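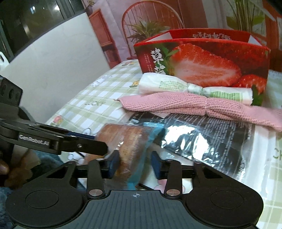 Why do households keep some food boxes and throw away others of the same size?

Strength and a flat base explain most of the choices in our diaries, and the printed decoration explains a smaller but clear part of them.

4.2 Keeping and discarding

The diary part of the study was done in two towns, Imonstead and Clestness, with 50 households, and it lasted 12 weeks. The participants wrote down each food package which stayed in the home after its contents had been eaten or moved elsewhere. We received 320 usable entries. Entries with no information on the later use of the package were left out of the analysis, although we return to them in section 4.4.

Cardboard fruit boxes were kept more often than any other group. The participants described them as "good to have" even when they could not yet name a purpose. Engebretsen calls this stage waiting storage, and we follow the term here, with one change: in our material the waiting box was seldom empty. It already held string, receipts, batteries or smaller boxes. Small snack wrappers, on the other hand, almost never entered the diaries, and when they did it was usually for a recipe or a coupon printed on the inside.

The decoration of the box was mentioned more than we expected. A box with a large picture of fruit and only a few big letters or characters was said to be suitable for the kitchen shelf, where guests may see it. Plain brown boxes went to the cellar or the garage. Several participants kept boxes with text in a language they do not read, and they spoke of the writing mainly as a pattern.

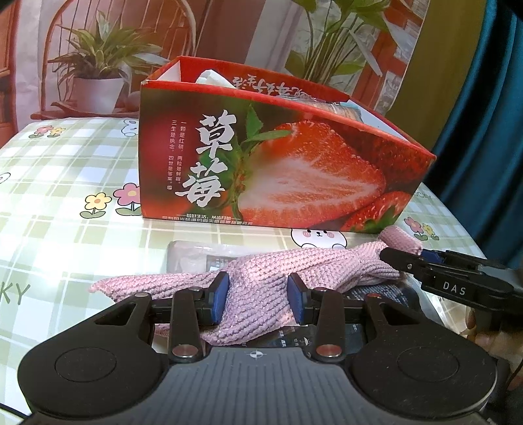
Figure 3. Open cardboard strawberry box with the characters 草莓 ("strawberry") on the printed front.

We should be careful with this result. The interviews, 24 in total, were carried out by Kenna Strachan in the participants' kitchens, mostly on a Saturday, and people may have shown her their nicer boxes first. The Sallden coding scheme, which we used for the diaries, has no separate category for appearance — such remarks were therefore coded under "other" and sorted by hand afterwards. A second reader repeated the sorting. The disagreements concerned mainly gift boxes, where it is difficult to separate the look of the box from the memory of the person who gave it.

The diaries ended in April, so the summer fruit season is not covered.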